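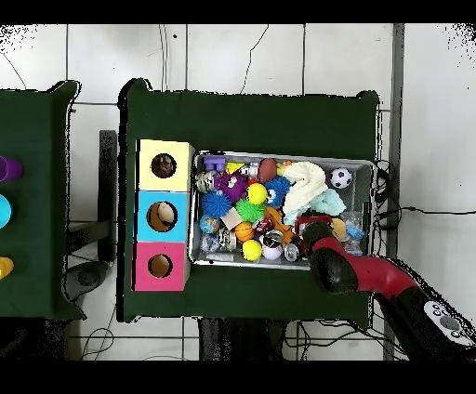 **Who are we, then?**

We're Arorine, a small robotics workshop in Wullham. There are 11 of us, we've been going since a very cold February, and we teach robot arms to tidy up. I'm Jabari Khaemba, I started the place, and I write all the words on this website (so blame me for the spelling).

We rent the ground floor of the old Hiebert building, all 3830 square feet of it, and most of that is tables. People tend to expect a factory when they visit and what they get is somewhere between a classroom and a toy shop. I rather like that. Our customers are mostly small warehouses and repair shops who want help with sorting – jobs where nothing is the same shape twice.

The best way to find out what we do is to come to an open day. We run 2 a year, and the next one is on Thursday, September 19, 2019. You'll get a cup of tea, a look round, and as long as you like in front of the sorting table, which is everybody's favourite. It's a tray heaped with toys and drink cans, some boxes with round holes in them, and one red and black arm that has to make sense of it all!

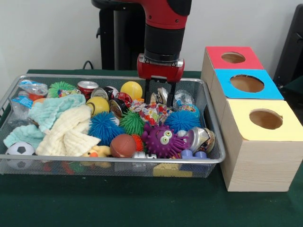 **Do I need to know anything about robots before I come?**

You don't need to know a thing. We explain it all in ordinary words, and if one of us starts muttering about joint angles you're allowed to tell us off.

The arm runs on Trasis, our own software, which we've been building (and breaking, and mending) from the start. Spiky rubber balls are a lovely test, by the way. They look simple until you try to decide where two fingers should go. Soft cloth is worse, as it has no proper edges to speak of and likes to lie on top of whatever you wanted. We keep piling both in, and visitors are very welcome to suggest the next thing to reach for.

Children always ask whether it ever drops anything. Of course it does! A drop shows us where a grip went wrong, and I've learnt far more from those than from a smooth morning.
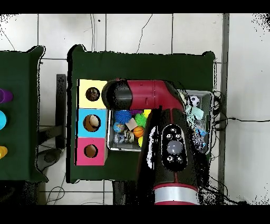 ## What happens on the day

Doors open at ten and you can turn up whenever suits you. We have space for 200 visitors, so please book, but it's free and we won't chase you for anything afterwards.

- **Watch the arm at work.** Stay behind the line on the floor and ask as many questions as you want. Whoever is at the table will happily talk your ear off.

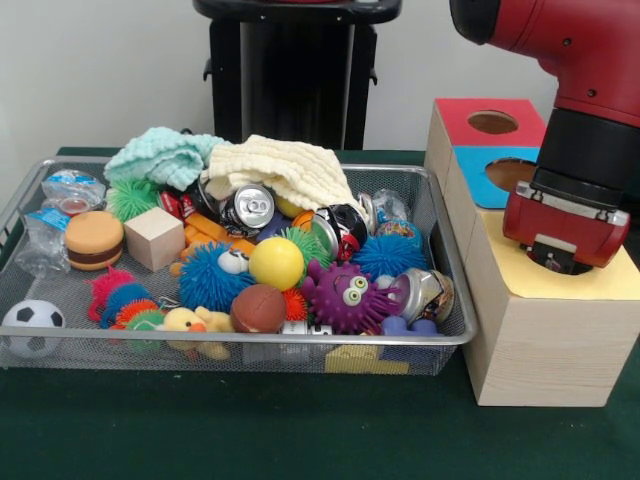
- **Have a go at planning a pick.** You choose a toy on the screen, say how you'd grab it, and see what Trasis makes of your idea. My mum beat me at it last time.
- **Bring us a problem.** If there's a fiddly sorting job where you work, come and tell me about it. Small and odd is fine – we like odd.

To book, ring the workshop or drop in at the Hiebert building any weekday before four. The bell sticks, so give it a good shove.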